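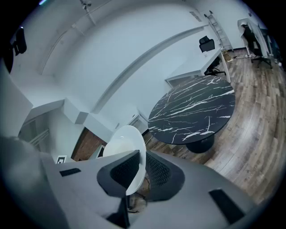 The round black table with the white veins, desk and the two chairs behind it.

Dostport round pedestal table, black marble -- four months in

Short version: good table, annoying to move, shows every fingerprint. Would buy again, probably. Longer version follows, typing this between calls so bear with me.

Needed something for the middle of the office. We already had the long white desk along the wall and the white cabinet, everything white, white walls, white ceiling, felt like a dentist. Wanted one dark thing. Looked at a Tunulari oak one first (nice, too wide) and a glass one from Matoušek that I talked myself out of. Went with the Dostport. Paid 702 including delivery, which was less than the Tunulari and a lot less than I was ready for.

Delivery

Came on a Thursday, two boxes, top and base seperate. Driver got it as far as the front door and that was the end of his job. Read the delivery terms, I didn't. The top is heavy. I mean heavy. Box said 70 pounds and I believe it. Olanrewaju Omoregie from the next office over took one side and we walked it in sideways, stopping every few feet. Do not try it alone.

Packing was fine. Foam on the edges, cardboard corners, one corner crushed but no damage to the stone. Box smelled like glue for a day.

Putting it together

Easy. Base stands up, plate on top of that, top goes on the plate, bolts from underneath. The Allen key they give you is junk and rounded off on the third bolt. Use your own. Instructions are one sheet with drawings, no words at all, and the washer is drawn in the wrong place. Took me maybe half an hour with a coffee in the middle.

Lay a blanket down before you flip anything. We have wood plank floors and I was more worried about those than about the table.

The top

Best part. Black with thick white veins going across on a diagonal, pretty bold, bolder than the pictures on the Dostport site where they look kind of thin and gray. I like it. My business partner said it looks like a hotel lobby and he's not wrong, but I happen to like hotel lobbies.

Glossy. Very. Picks up whatever light is in the room. Also picks up hands, coffee rings, dust, the bottom of a laptop. If you want a table you can ignore, get matte. I wipe it down at the end of the day with a barely damp cloth, then dry, otherwise streaks. Tried the Flellel stone spray everybody recommends, works ok, leaves a film if you use more than a couple squirts.

No scratches so far. One tiny dull spot where somebody left half a lemon on a napkin over lunch. Marble and acid, my own fault for not saying anything. Coasters now.

The base

Dark, one cylinder in the middle, no legs. Great for chairs, you can pull up from any side and not bang a knee. Ours are ordinary black mesh office chairs on wheels and they normally live over at the desk, but they roll up to it fine. Height is right for a normal chair, arms just clear.

Wobble -- a little, at first. Turned out two bolts needed another quarter turn after it had sat for a week. Solid since. If your floor isn't level you'll want felt pads, none in the box, which at this price is cheap of them.

Stuff I don't like

No hole or channel for cables anywhere. You want a laptop charging in the middle of the room, you run a cord across the floor. The power strip sits back by the wall and the extension gets kicked. Not really the table's job but some of them do have it.

Weight again. Once it's down it's down. I wanted to shift it toward the window in July and gave up.

Customer service took 2 emails to get a replacement bolt and they sent the wrong lenght. Second try was right.

Who should get it

Small office, two or three people, want it to look like you tried. Not for kids, not for anyone who eats at their desk and leaves it till Monday. Not for renters on the third floor, unless you have strong freinds.

4 out of 5. Would be 4.5 with felt pads and a decent Allen key.

Update: someone asked about heat. Mugs fine. Haven't put a hot pan on it and not going to.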